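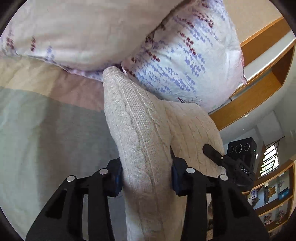

A cable-knit sleeve between the fingers of one hand-held gripper, with a second gripper at right.

The Sweater Problem

Keltora wants to sell your robot a few hundred lessons in folding laundry. We asked what the robot gets for the money.

Anyone who has shopped for a home robot lately knows the pitch. The arm is good enough now, the cameras are cheap, and the only thing missing is practice. Keltora, a young company with a small office in Hepburn, sells the practice. Its service is called Havesine, and it works like this: people go into ordinary bedrooms and kitchens with a gripper in each hand, do the chores with the grippers instead of their fingers, and the recordings go to whoever is training a robot. The basic household package holds 1,176 recorded chores from 18 homes. Laundry makes up the largest part of it.

I like the idea more than I expected to. I am much less sure about the price list.

Start with what is good. A person squeezing a pair of jaws is working under some of the limits a robot has. Those jaws can pinch, but they can't spread a palm across a sleeve, and they can't feel for a seam the way you do when you fold in front of the television. If a task can be done with two grippers, then two grippers is at least a fair place to start. Video of bare hands folding shirts, which is what a lot of the cheaper packages offer, leaves the buyer to guess at all that.

The choice of clothes is good too. Demo reels love a flat cotton T-shirt or a square towel. Havesine has thick cable knits in it, and a cable knit is a nuisance. It stretches when you pull it, it bunches when you push it, and the sleeve has its own opinion about where the elbow goes. The bedding under the sweater is multicolored, with patterned pillows right behind it. Whoever set this up did not go looking for a plain gray table, and I give them credit for that.

Mathias Imhof, who handles sales, walked me through the catalog over two long calls. He is quick and pleasant and he knows his product. He is also fond of the word "solved." When I asked him what exactly was solved, he said that a customer could expect "a folding policy out of the box." I asked which box. He said it depended on the arm.

That is a large thing to leave until the second call. A person holding a gripper has a shoulder, an elbow and a wrist behind it, and moves them all without thinking. A robot bolted to a bench may not be able to reach the far cuff at all, or may have to come at it from an angle the person never used. Havesine sends you the motion of the jaws. Getting your own arm to follow that motion is your job, and the brochure gives it one line.

Then there is the matter of the second gripper. In the sweater session, one sleeve has been brought in across the chest. The other still stretches out to the left over the bedding, and a separate hand, in a fuzzy tan sleeve, holds another gripper with its jaws toward the end of it. Plenty of places to grab, plenty of freedom to lean over the bed. Ask yourself whether the machine in your lab can stand where that hand is. 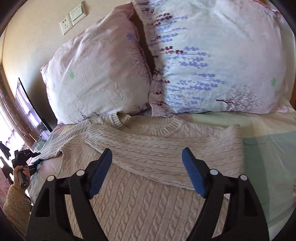
What a Buyer Found

Vaughan Cosgrove runs a small test shop called Drerkolmont, which tries out robot software for companies that would prefer not to embarrass themselves in public. He bought the basic package in January and used the laundry part to train a two-armed bench unit. His team then gave it 64 attempts at garments that were not in the package.

He would not let me print his success rate, because he thinks a single number would be unfair to Keltora and flattering to him. What he would say is that sleeves went better than he feared and necklines went worse. The robot learned to take hold of a cuff and bring it inward. It did not learn to notice when the cuff had dragged half the sweater along with it. "It finishes the fold whether or not there is still a fold to finish," he told me.

He puts that down to the recordings. Most of them, he says, are clean. The people doing the work are careful, and careful people don't make the mistakes a robot makes, so the robot never sees how to get out of one. He had asked Keltora for more fumbles. Imhof told me that a package of what he called recovery sessions is planned. He had no date for it, and no price.

The Cost of a Lesson

On price, Keltora is at least clear. A custom session in a home of its choosing starts at $1,000, and the customer picks the chore. You don't pick the person, the bed or the sweater. Extra garments cost more, and so does a second visit to the same home.

For a lab with its own engineers and an arm that resembles a human reach, the basic package is a reasonable buy. You would spend longer than you think collecting the same thing yourself. For a company hoping to skip the engineers, I'd hold off. Ask for ten raw laundry recordings before you sign, pick them yourself from the list, and watch them all the way through. Imhof says any customer can have them on request. When I made the request, they took three weeks.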